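Koven
28th April

Sorting out the alphabet blocks. Short thread, mostly measurements and paint notes, for anyone else who has inherited a mixed tub and wants to know what they have before buying more.

1/ Source: two sets merged into one tub at the Brillthorpe toy library clear-out. No boxes, no lids, no inventory sheet. One set has Mulder on the paperwork. The other has no paperwork at all, so I'm calling it set B.

2/ First job is to get everything out flat. Blocks in a tub hide their worst faces. On a table you can turn each one through all its sides and pull the chipped ones as you go. Dark timber is good for this, as pale borders show up well against it.

3/ Tonight's batch, tipped out and not yet in order:
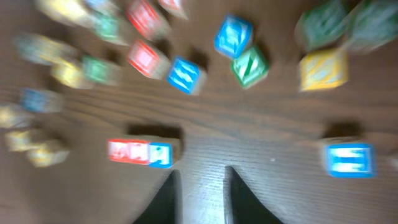
Twenty-two on the table. Red, blue, green and yellow, letters still to be matched.

4/ Colour is a poor sorting key. I tried it first. Red to one side, blue to the other, and you end up with neat piles that tell you nothing about which letters are missing. Sort by letter, then note the colour in a second column.

5/ Orientation matters more than expected. N and Z are the same shape a quarter turn apart. Same problem with M and W on any face with plain lettering. Check the neighbouring faces before you write anything down. If the block has a picture side, use that to settle it.

6/ Edge test for telling the sets apart: run a thumbnail along the corner. Mulder blocks have a slight round. Set B is close to square and catches. Faster than callipers, and it works in poor light.

7/ Callipers anyway, for the record. The difference between the sets is 2 mm per side. Doesn't sound like much. Stack 8 of each next to one another and the towers finish 16 mm apart, which a four-year-old will notice and object to.

8/ Cleaning. Damp cloth, drop of dish soap, wipe, dry straight away with a tea towel. Don't soak them. Water gets in at the end grain, the face swells and the paint lifts along the border first. I lost a good Q that way last August.

9/ Pencil marks come off with a white eraser. Crayon needs a warm cloth and patience. Permanent marker stays - sanding it out takes the letter with it.

10/ Chips: anything with a raised splinter gets a light pass with 240 grit and goes back in. Anything with flaking paint goes in the bin. I don't repaint blocks that are going to be chewed.

11/ Storage will be two Ollora drawers, one per set, single layer. The tub is being retired. Blocks dropped into a deep tub land on corners and that's where most of the chips come from.

12/ Running total on the spreadsheet is now 2,233 pieces across all the wooden toys, blocks included. Next up is the train track, which has its own compatibility problems.

13/ Spare vowels are set aside. If you're short an E or an A in the square-edged type, send a message with your side length in millimetres. Please measure, don't guess.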